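Perkby Two-Arm Kitchen Kit: Gallery

Kieran Ellwood, April

Perkby rents out a pair of arms, a table to put them over and a person called Rudd who answers the phone until 5. The brochure calls this "a complete food-handling trial." I asked for a month of it on behalf of Driltico, where we make lunches for offices and have opinions about garnish.

The kit is sold on the strength of its small jobs: slicing, sorting, setting out. Anyone can make an arm lift a car door. Ask it to deal with a slice of lemon and you learn what your money bought.

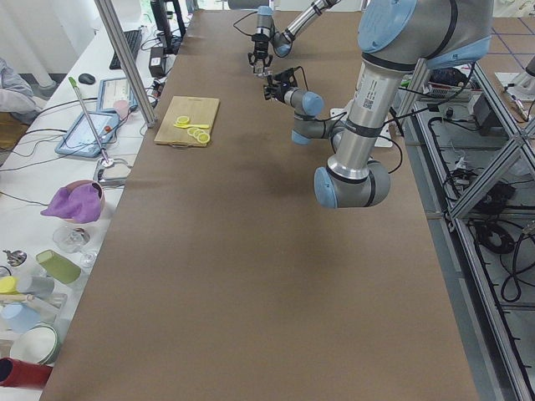
Small jobs are also where the hourly rate starts to sting. Perkby charges 475 a day, training included, and the training is mostly Rudd telling you to move the lemon a bit to the left. He is usually right, and he never sounds smug about it, which I found harder to take.

A few notes for anyone tempted. Cover the table with brown paper and keep a spare roll. The grippers come with two fingers each, so think of your most patient relative wearing mittens. The small camera on the gripper wants good light, and the cables want more room than the floor plan gives them. Start with a plastic knife. I would stay with the plastic knife.

Kisetti offers a cheaper kit with one arm and a setup fee of 3000, and its salesman spent 10 minutes explaining why a second arm was a luxury. I have two myself and wouldn't part with either.

Trial bookings go through the Perkby office. Rudd prefers mornings.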